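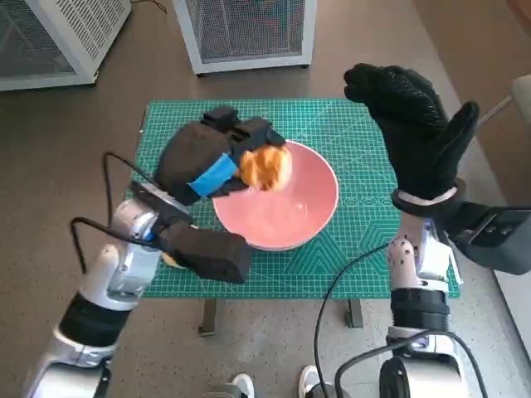

Pink bowl on a green cutting mat, with a crumb beside it on the grid.

Using a Cutting Mat as a Table Cover

A self-healing cutting mat is made for craft knives and fabric cutters, but an old one does well on a low table at snack time. It lies flat, it doesn't slide much, and a bowl sits steady on it. Flaky pastry drops bits no matter how you serve it, and pale crumbs are easy to see against dark green.

Keep one mat for food and one for the workbench. A mat that has been cut on for years holds glue, pencil dust and slivers of paper in the grooves, and you don't want bread landing on that. Write FOOD on the underside of the snack mat with a permanent marker. If you only own one mat, put a clean dish towel over it.

Picking a bowl

For rolls, croissant ends and toast pieces, use a bowl with a wide, rounded rim. It catches more of the flakes, and you can pick it up with one hand. Ceramic is heavy enough to stay put when someone reaches in. A smooth inside wipes clean in a few seconds. Bowls with ridges or a raised pattern hold on to crumbs and butter.

Set the bowl near the middle of the mat so there is a margin on every side. Put pieces in one at a time and let go low down. Dropping them from higher up knocks flakes off the crust and over the side.

Don't stack pastry more than two deep. The bottom layer gets crushed and goes soft. Use a second bowl if you need it.

Cleaning up

Take the bowl away first. Pick up the mat by two opposite edges, bend it slightly to make a trough, and tip it into the trash. Large mats are stiff, so for those use a bench scraper or an old plastic card and push the crumbs to one corner.

Then wash it:

Lukewarm water, never hot. Heat warps these mats and they don't flatten out again.
One drop of dish soap on a soft sponge.
A soft toothbrush for butter or jam in the cut lines.
Rinse, blot with a towel and leave it flat to dry.

No dishwasher. Don't lean the mat against a radiator or leave it in a parked car in June. I lost a good one that way. It curled at one end and rocked under everything I put on it.

Grease marks

Butter leaves a dull patch. Sprinkle on a teaspoon of baking soda, add a few drops of water, rub gently with a fingertip and rinse. Don't use a scouring pad, which takes the printed lines off along with the grease.

Storing the bread

Leftover pieces keep until the next day in a paper bag inside a bread box. To bring back the crust, heat the oven to 300 degrees and give them five minutes on the middle rack. Don't warm them in the serving bowl unless you know it is ovenproof.

Storing the mat

Flat is best. Mine slides in behind the baking sheets. Under a sofa works too, as long as nothing heavy sits on one corner. If you hang it, use two clips spaced well apart, and take it down in hot weather.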